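# Chapter 4: Hard Floor Finishes and Their Maintenance

A floor finish is the uppermost layer of a floor assembly and the only one most occupants ever assess. Its performance depends largely on what lies beneath it.

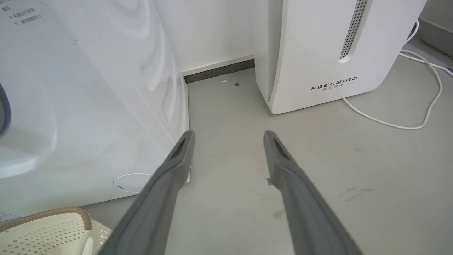
Macario Huerta objects to the order of topics used in most courses, where cleaning is left to the final week. A finish that cannot be maintained by the people employed to maintain it has been wrongly specified, he argues, and the fault belongs to the designer. This chapter adopts his order in part: soiling and wear are treated first, and installation follows in Section 4.3.

## 4.1 Soiling and wear

Soil on a hard floor is classed as loose, adhered or absorbed. Loose soil includes grit, lint and paper fragments, and is removed by sweeping or vacuuming. Adhered soil requires moisture, detergent or mechanical action. Absorbed soil has entered the finish itself and may be permanent.

Scuffing is a separate matter. A scuff may be a deposit left by a shoe sole or castor, or it may be damage to the surface. The two can look alike on a light grey floor under diffuse lighting. A deposit will normally lift with a white pad and neutral cleaner; damage will not.

Grit is the main cause of gradual dulling. Entrance matting should therefore be included in the floor specification, with its own cleaning schedule. In the Jarmont library study, discussed in Section 4.4, the matting was ordered under a different contract and arrived after the building had opened.

## 4.2 Colour and visible soil

Mid-tone, lightly patterned finishes conceal soil between cleans. Plain pale finishes reveal it, particularly along skirtings and in corners, where machine scrubbers do not reach. Neither property is a defect – a food preparation area and a railway concourse have opposite requirements.

**Key terms:** adhered soil, absorbed soil, substrate, wear layer.

**Exercise 4.1.** A corridor at Fistville has a plain grey finish and a floor area of 200 m². Prepare a maintenance schedule covering routine, periodic and restorative work. State any assumptions about foot traffic.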